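Workshop notebook, Lullolmont bench room
Friday, morning session
Entry by Fiona Cairns. Read and initialed by Heather Mowat.

Purpose of the session: to settle the contents list for the Lullolmont school kit before the April packing run, and to agree on where loose stationery is to be kept between sessions. The previous list, drawn up by Heather Skinner, called for 14 items per kit. Two of these have been discontinued by the supplier and the list must be revised before the order goes to Tarigan.

Condition of the bench. The butcher-block top was sanded and oiled last month and has taken the finish well. One shallow burn remains near the vise holes and will be left as it is. Staff are asked to place a sheet of scrap card under any open marker. Ink on the last top went deep into the end grain and could not be removed with alcohol.

Pens and markers. Sheena Strachan reports that the Ostach markers dried out in storage at a higher rate than the previous brand. She kept 7 of them cap down in a cup and 7 lying flat for the same period, and the flat ones wrote better at the end of it. This is a small trial and no firm rule is drawn from it, but markers will be stored flat until further notice.
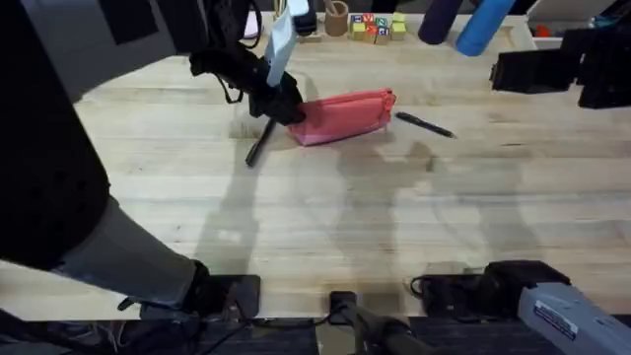
Pencil cases remain the main open question. The current supplier offers a zippered case and a roll-up case at the same unit price, and the order is for 400. The pink zippered case was laid out on the bench with a black marker and a slim black pen with a silver clip, the pen being the longer-lived of the two in the classroom according to the teachers' returns. The zippered type is preferred. A zipper pull is easier for younger children than a tie, and a roll comes undone in a school bag.

Pencil cup. To be kept at the far side of the bench and used for thin items only. Scissors are to go back in the drawer.

Alphabet blocks. These belong to the reading kit and should be returned to Fergus Farquharson when the packing order has been checked. He has asked that colors be kept mixed and that no block be set aside for a missing letter without a note in this book.

Bottles. Any bottle on the bench is to be closed before cases are filled. Heather Mowat has asked for a shelf for personal bottles - request passed to Godusance with the other fittings.

Outstanding:
Revised contents list to Tarigan (F. Cairns)
Sample roll-up case to be returned to supplier (S. Strachan)
Second marker trial, larger number, caps checked at start (S. Strachan)
Drawer labels, 2 still missing (H. Skinner)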